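**Strata fridge etiquette, or: who ate the 400 grams of haloumi**

*Shared Spaces > Clubrooms, halls and other people's mess*

---

**gumboot_diplomat** wrote:

Our building has a common room on the ground floor with a kitchenette, a fridge and a lot of feelings. In August the body corporate bought a new fridge for $1,982 (a Dresavitz, the tall one with the drawer that beeps). Since then the thing has become the most contested piece of real estate in the suburb.

The rules taped to the door now run to two pages. Everything has to be labelled with name, unit and date. Anything unlabelled goes in the bin at 6 pm. Last week I lost a 400 gram block of haloumi that WAS labelled, but the label had come off in the cold and was found stuck to somebody's yoghurt. So the yoghurt had two owners and my cheese had none.

Has anyone got a shared fridge to work? I'm not after philosophy. I want to eat my own cheese.

---

**Parallel Parker** wrote:

Masking tape doesn't hold below five degrees. Freezer tape does. You're welcome.

The 6 pm purge is madness, by the way. Who's home at 6?

---

**tanbark** wrote:

> Who's home at 6?

The person who wrote the rule, I'd guess, and they've had haloumi for tea.

We've got a similar set-up at the Ruvum hall. Four groups share one fridge and each gets a shelf. Worked beautifully until the choir discovered dips. Now the choir has a shelf and a half and the bridge players keep their milk in the door like refugees from a better age.

---

**gumboot_diplomat** wrote:

We tried shelves. Thirty-one units, five shelves. You can see where the maths went.

---

**Mrs Colourbond** wrote:

I'm going to be unpopular. I LIKE the purge. I cleaned the last fridge in our block by myself, on my knees, with a paint scraper. There was a container at the back that had been through several stages of civilisation. If you can't be bothered writing your unit number on your dinner then it isn't dinner, it's an abandoned good.

That said, binning something at 6 pm on the same day it went in is the behaviour of a tyrant. Once a fortnight, with a note up beforehand. Ours goes up in the lift and people do read it, mostly to correct the spelling.

---

**Parallel Parker** wrote:

A fortnight! I've seen what prawns can do in a fortnight.

---

**Mrs Colourbond** wrote:

Nobody is putting prawns in a communal fridge.

---

**Parallel Parker** wrote:

Clearly you've never lived in Butier Court.

---

**tanbark** wrote:

Can confirm the prawns. I was on the third floor and they reached me by lunchtime.

---

**slowcooker_steve_not_steve** wrote:

Radical proposal: get rid of the fridge. We sold ours for $115 to a bloke with a ute and the arguments stopped overnight. Everyone in the building already owns a fridge. It's in their kitchen. They walk past it on the way to complain about the other one.

---

**gumboot_diplomat** wrote:

I did raise this. I was told the fridge is "for functions". We've had one function. It was the meeting about the fridge.

Also mine at home is full, hence the haloumi being on holiday downstairs.

---

**Mrs Colourbond** wrote:

So you were using the function fridge as an overflow. I see. The plot thickens, and so does the yoghurt.

---

**gumboot_diplomat** wrote:

I feel this thread has turned on me.

---

**hallkeys** wrote:

Labels are your real problem and it's fixable. I look after bookings for a couple of rooms and I gave up on tape years ago. I write straight on the packet in permanent marker, front and back, before it goes anywhere near the cold. Wipe it dry first if it's been sweating. The other half of the trick is having somewhere to do the writing, because people won't label a thing while holding it in their teeth and propping the door open with a hip. We put a table next to ours and compliance went up so fast I got suspicious.
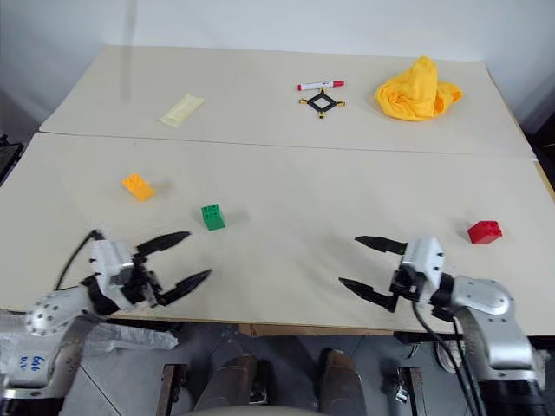

Pens are the weak link, and I say that as someone who has bought more of them than any adult should. Tie one to the fridge and it gets cut off; leave it in a drawer and it moves to Queensland. Mine lives out on the table now, the white one with the red cap, in plain view where even the cricket club can find it. The yellow cloth in the far corner could stand to be folded, but I've decided that's a separate campaign. Buy the marker in a loud colour and leave it out. If one walks, replace it without a speech.

---

**Parallel Parker** wrote:

Writing on the packet is fine until it's a glass dish. I have a lasagne tray that still says UNIT 9 and I've moved twice.

---

**hallkeys** wrote:

Metho and a rag. Comes straight off.

---

**Mrs Colourbond** wrote:

Metho will not shift it once it's been through the oven. Ask me how I know. Toothpaste, the gritty kind, and an evening you weren't using.

---

**slowcooker_steve_not_steve** wrote:

Or, and hear me out, no fridge.

---

**gumboot_diplomat** wrote:

Update. Marker bought. I've put a motion in for a fortnightly clean-out with notice in the lift, and the secretary has replied asking whether the motion itself has been labelled and dated.

Haloumi still at large. The new block is going in my own fridge, behind the beetroot, where the mustard used to be.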